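The Red Ones

Shagufta Butt did not believe in the game. She had said so in the shop, and she said so again in the kitchen while her brother-in-law took the lid off.

"It's a board," she said. "You push things off it."

"You push them into the tray," said Kravchuk. Everyone called him by his surname, even his wife. "There's skill in it. They've played it in Nastenberg for generations."

"Who told you that?"

"It's on the lid."

She read the lid. It said a good deal. It said that Asetti was a game of patience and nerve, that families had been parted and brought together by it, and that no two players ever finished the same way. It had been printed, in very small letters, by a firm called Winiler, on an industrial estate she drove past on her way to the dentist.

"Nastenberg," said Shagufta. "Is that past the tyre place or before it?"

Kravchuk ignored her and tipped the red discs out. They made a lovely noise, she would give him that. He spread them with the side of his hand and then sat back with his arms folded, as if he'd laid a table.

The rules covered two sheets. You took turns. You could touch only one disc, but that disc could touch as many others as it liked. Anything that went through the gap and down into the tray was yours, and anything that finished up against the rails stayed put until somebody dealt with it. A player who sent a disc over the side lost a turn. There was also a paragraph about honour, which she skipped.

"And what do you win?"

"You win the game."

"I see."

He went first. He bent down until his chin was nearly on the board, breathed out through his nose and pushed. A bit of the heap slid up towards the rails and stopped. Nothing fell in.

"That's a good opening," he said.

"Is it?"

"It's what you'd call preparing the ground."

Shagufta pushed one with her thumb, without bending down. Three went into the tray. She looked at them lying on the grey floor of it and felt a small, warm, stupid pleasure, which she put down to the tea.

"Beginner's luck," said Kravchuk.

"I thought there was skill in it."

They played until the tea was cold. He had a theory about the left side and explained it at length. She had no theory. He prepared the ground four more times, and each time she came along behind him and took what he'd prepared. When her sister rang to ask if they wanted anything from the shop, neither of them got up, and the phone rang itself out on the windowsill.

By then she had fourteen and he had two.

"We should start again," he said. "Properly. The heap was wrong."

"How can a heap be wrong?"

"It was loose. It wants to be tight in the middle and up near the top, or you're only shoving them about." He was already emptying the tray back onto the board. "My grandmother did it like a doorway."

"Your grandmother was from Hull."

"She'd travelled."

It took him ages. He nudged and squinted and told her not to lean on the table – she wasn't leaning on the table – and at last he took his hands away.
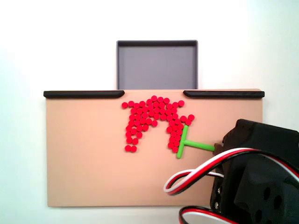 "It's a bit wonky on the right," said Shagufta.

"That's traditional."

She pulled her chair in. She still thought it was daft, and she told him so, and then she asked whose turn it was to go first.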